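Home | Stories | Serials | Submit | About

The Potato Round

I only joined robotics club because Mereana Grimshaw said there'd be biscuits. There weren't, but by then I'd signed the sheet and been put in charge of the lid.

The task for the Wikley Cup came through in January. Your robot had to take the lid off a cooker, put a potato in, and put the lid back on, all in under 100 seconds. Partington High had won it two years running and they had proper matching hoodies. We had Kolix, which was one arm, 11 motors and a lot of tape, and Kolix hated potatoes. He'd squeeze so hard they shot across the room (one went down the back of the radiator and it's still there, I'm sure of it).

"It's the lumps," Mereana said. "He thinks he's got hold of it and then he's only got a lump."

So we practised on lumpy ones. Every lunchtime I set the table up the same way, cooker on the left, plate on the right, then stood well back while she typed.

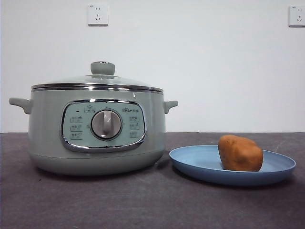
Ready for another go: green cooker, blue plate, potato.

I got fond of that cooker, you know. It had a big round dial in the middle and a fat little knob on the lid, and Kolix could manage the knob beautifully. Up, across, down, not a wobble! Then he'd swing round to the plate and you could feel the whole room breathe in.

On the afternoon before the Cup, on try 35, he picked it up. He just did it, as if he'd never had a problem with potatoes in his life, and Mereana made a noise like a kettle and grabbed my sleeve. The potato went over the pot and in. I was already cheering when Kolix went back for the lid, got it by the knob, and set it down very gently on the empty plate.

"Well," said Mereana, "he's tidy."

She rewrote that bit on the bus with the laptop on her knees, and I held the potato in my coat pocket the whole way so it wouldn't get bruised. When we pulled in, the Partington lot were already unloading, hoodies and all, and one of them was crying over a snapped cable. Mereana looked at them for a bit. Then she got out our spare and handed me the laptop.

"Hold that," she said. "I'll be 2 minutes."

Comments

skiletti: I need to know about the Cup!! Did he put the lid back on or not?

oldbiscuit: The lid going on the plate made me laugh out loud. Our club robot did the same sort of thing with a teacup.

marrowfat: Lovely. Poor radiator potato though.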